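July, bench notes, a bit after 4

Sourdough crackers again, batch three for the break room tins, and I finally think the Kament flour is the problem. Batches one and two both went leathery by the next morning, and I blamed the oven, then the humidity, then myself. So today I split the dough: half Kament, half the Thakur whole wheat left over from spring. Same starter, same salt, same tray.

Recipe as made, so I stop guessing later: 200 grams of discard, straight from the fridge, 300 grams of flour total, olive oil until it stops feeling sandy (yes, I know, I'll weigh it next time), a big pinch of salt and some rosemary chopped way finer than I had patience for. Rested it under a bowl while I answered mail. Rolled it on the back of a sheet pan and it fought me the whole way — the Thakur half especially, it springs back like a rubber band. Next time a longer rest, or cut it into smaller pieces before rolling.

First tray in for 19 minutes. The Kament side browned at the edges and stayed pale in the middle, same as before. The Thakur side came out even, and it snapped! Real snap, the kind you hear across the room. Salt is still a little shy on both. I brushed the second tray with more oil and it went dark fast, so pull that one early if anyone copies this.

Things to try: sesame on top, a hotter oven with a shorter bake, and rolling through the pasta machine if whoever has it in Plondinport ever sends it back. Also the cracker tin with the dented lid does not seal. Stop using it. The Stustum jars do fine and you can see what's left in them.

Other stuff from today, quickly, so it's written down somewhere. The old Dell is still open, side panel off, and I want the recipe spreadsheets copied before anyone does anything else with it.

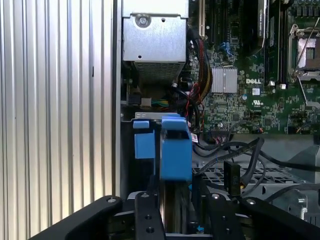
Inside the Dell: power supply at the top, heatsink just left of the logo.

Back to crackers. I left six of each on the blue plate with a paper towel over them, labeled K and T. Please eat one of each tomorrow and write down which one still snaps, and don't read my notes first (too late, I guess). Starter is fed and on the top shelf — loose lid, leave it loose. We're nearly out of rosemary.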